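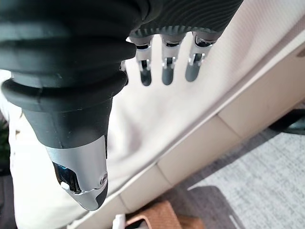

Nov 8, 2022

Okay so the thumb thing worked. Sort of! I've been promising a proper write-up since September and a few of you have been poking me about it in the comments, so grab a cuppa, because I'm going to go on a bit.

Quick catch-up if you missed the last post. Our little group at Dandel has been trying to teach a multi-fingered hand to pick things up in ordinary rooms, the sort with carpet and pot plants and furniture at awkward heights. The usual recipe is that a person drives the hand, you record everything, and then a network learns to copy what the person did. Ours copied beautifully right up until the last few centimetres, and then it would close the fingers a smidge too early and shove the object along the floor. Over and over. I have watched so much footage of a hand gently bulldozing a tea towel.

My theory (which I was pretty smug about at the time) was that the policy was leaning on the wrong view. We had a room camera up on a tripod and a small one at the wrist, and we'd been feeding both in with equal weight. From across the room you can't tell whether the thumb is touching something or hovering over it. From the wrist the thumb is enormous. It takes up a huge chunk of the picture, and I'd always treated that as a nuisance, to the point where I'd masked it out in the early runs so the network would "focus on the object". Ugh. Past me.

So the experiment was dead simple. Same recordings, same network, three versions:

- room camera and wrist camera together, thumb masked (the old way)
- both cameras, thumb left in
- wrist camera only, thumb left in

We had 1745 recorded grasps to train on, all from the same kind of rooms, and each version got 200 attempts on objects it hadn't met before. I wrote down my guess beforehand, like you're supposed to, and my guess was that the middle one would win comfortably.

Wrong! Wrist only came out ahead, and the early-closing problem dropped away to something I'd call occasional. The middle version was better than the old way but it still had its bulldozing moods, particularly on low, soft things. The masked one did what it always did.

My best explanation is that the thumb tip works as a kind of built-in ruler. It's always the same size and, for a given pose, always in the same spot, so how it lines up with whatever's under it tells you a heap about distance. Cover it up and you've thrown away your ruler. I'd love to say I've proved that, but all I've really got is the result and a hunch. The test I want to run next is shifting the wrist mount a little between training and testing. If the ruler idea is right, performance should fall in a heap.

Some grumbles, while I'm here. Wrist only is hopeless at finding things. If the object starts outside the view the arm just sort of wanders, so we've been starting every attempt with the hand already pointing in the right general direction, and that's a fairly big favour to be doing it. Lighting matters more than I'd like as well. Overhead lights put the palm in deep shadow and make the metal bits glare, and I haven't sorted out whether that's helping or hurting.

Also, training took roughly 3000 steps longer to settle than the two-camera versions, and I have no idea why. If you've seen that before, please tell me, I'm dying to know.

Oh, and somebody asked whether we'd compared against the Rasitz method. Not yet! Their code wants a depth sensor and we haven't got one mounted. I've cleared 5 afternoons before the end of term to have a crack at it, and the mount-shifting test gets the first of them. I'll post the plots once I've fixed the axis labels, which are currently a colour that can't be read by anyone.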